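Prilow kitchen scale — User guide
Section 2: Weighing fruit on a plate

1. Put the scale on a hard, level table. Wipe the table first.
2. Switch on and wait until the display shows zero.
3. Place the empty plate in the center of the scale and press TARE. The display returns to zero.
4. Lay the fruit on the plate. Star fruit rolls easily on its ridges, so let it rest before you read the weight.

Note: The plate and the fruit together must not be more than 3,000 g.

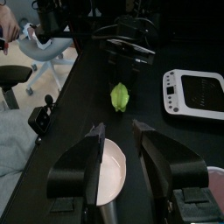 Can I weigh the fruit without a plate?
Wash and dry it well, then lay it directly on the scale. Wipe the surface afterwards — fruit juice leaves marks.

5. Write down the weight, then take off the fruit and the plate.
6. After 60 seconds without use, the scale switches off by itself.

Caution: Do not keep the scale beside a hot cooking surface. Heat can damage the sensor.

Was this page helpful? 2 comments · 3,053 shares
We use cookies to improve this site. Accept | Settings
© Hornport Household · Contact · Back to top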